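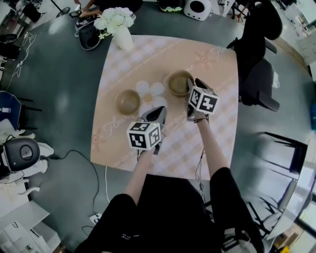
Kohei Koyama 님은 Udska 3020을 석 달째 차고 있는데 요즘 아침마다 시계가 조금씩 빨라져 있다며, 고장인지 물어 왔습니다. 기계식 시계의 하루 오차는 자세와 태엽 상태에 따라 달라집니다. 밤사이 문자판을 위로 두는지 용두를 아래로 두는지만 바꿔도 차이가 납니다. 며칠 동안 같은 시각에 오차를 적어 두었다가 접수할 때 함께 보내 주세요.

홈 | 시계 | 스트랩 | 수리 안내 | 자주 묻는 질문 | 문의

자성을 띤 것 같은데 집에서 확인할 수 있나요?
나침반 옆에 시계를 천천히 가져가 보세요. 바늘이 움직이면 자성을 의심할 수 있습니다. 탈자는 매장에서 바로 해 드립니다.

날짜는 언제 바꾸면 되나요?
3020은 밤 9시부터 새벽 3시 사이에는 날짜를 조정하지 마세요. 시침을 6시 쪽으로 돌려 놓은 다음 용두를 한 칸 당겨 맞춥니다.

1680 모델에도 같은 스트랩이 맞나요?
맞지 않습니다. 3020은 러그 폭이 20mm, 1680은 23mm입니다. Flalum 가죽 스트랩은 두 가지 폭으로 나오니 주문할 때 폭을 선택해 주세요.

샤워할 때 차도 되나요?
권하지 않습니다. 뜨거운 물과 비누는 패킹을 빨리 상하게 합니다. 유리 안쪽에 김이 서리면 용두를 건드리지 말고 바로 맡겨 주세요.

오버홀은 얼마나 걸리나요?
보통 3주입니다. 부품을 주문해야 하면 더 걸리며, 이 경우 견적과 함께 예상 날짜를 알려 드립니다. 9월에는 접수가 몰려 답변이 늦을 수 있습니다.

보증서를 잃어버렸습니다.
뒷백의 일련번호와 구매 내역이 있으면 보증 수리를 접수할 수 있습니다. 보증서는 재발급되지 않습니다.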